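Accueil | Équipes | Parcours | Agenda | Contact

Parcours et carrières

Mars, par Hilde Meijer

Beaucoup d'entre vous m'ont demandé comment on passe de la trésorerie d'entreprise à la formation (la question revient à chaque pot de départ !), alors je me lance. J'ai commencé chez Naylor, au contrôle de gestion, avec un bureau face au parking et 322 comptes fournisseurs à rapprocher chaque mois. J'y suis restée plus longtemps que prévu, parce que j'aimais bien l'équipe et que la cantine était bonne.

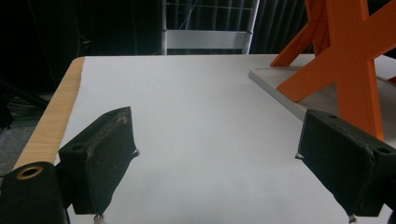 Lanine – Pôle Formation et Mobilité

Ensuite il y a eu Clokasow, 14 mois à suivre la couverture de change, puis un congé pour reprendre mes études. J'avais 21 ans à mon premier diplôme, nettement plus au second, et j'ai adoré être de nouveau assise au fond de la salle !

Chez Lanine, j'anime maintenant les ateliers de finance pour les non-financiers. Le prochain dure 90 minutes et porte sur la lecture d'un bilan, avec les comptes de Zenddale comme support. Venez même si les chiffres vous font fuir, on prend le temps, et écrivez-moi avant si vous avez un cas à proposer.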